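Esta and the goat, week three
May, evening

Esta ate a full bowl this morning and walked out to the fence by herself.

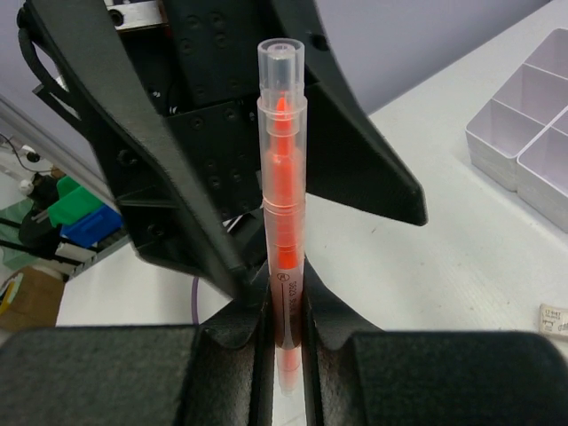

She stayed there until I called her in for her drops, then went straight back. Galli was on the other side, chewing. He doesn't do much when she comes. He lifts his head, looks at her, and goes on eating, but he stays by the fence as long as she does, and he never did that for the old pony.

Fiorella Ferraro came at 12 to look at her hips. Esta is 31 pounds now, up from 30 at the last visit. The left hip is still stiff and will probably stay that way. Fiorella wants her on the same dose for another month and no stairs. I told her the stairs are not a problem because Esta won't try them. She also cut her nails, which I was glad to be spared.

I asked whether it was all right to let the two of them in together. She said yes, for 30 minutes to start, with me standing there, and to take the collar off Galli first so nothing gets caught. So we did it after lunch. Esta went in low, sniffed his back legs, and got a small push from his head. She sat down. He walked around her once and then lay down a few feet away. That was the whole thing. I had a pocket full of biscuits and didn't use any.

Warkano watched from the shed roof with his tail going. He has had the run of the yard for years and I don't think he likes the change. He came in late for supper and ate on the windowsill with his back to us.

Assunta Farina called about the hay. She can bring it over once the road is dry, same price as last year. She had Esta's mother for a while and said that dog slept beside a blind sheep every winter — I hadn't heard that before. I'd like to ask her more about it when she comes.

The gate latch needs fixing. It holds if you lift it, but Galli has worked out the lifting part. I tied it with a piece of cord for tonight.

Esta is asleep on the mat by the back door. I moved her bed into the kitchen but she wants the door, so I'll move it again in the morning.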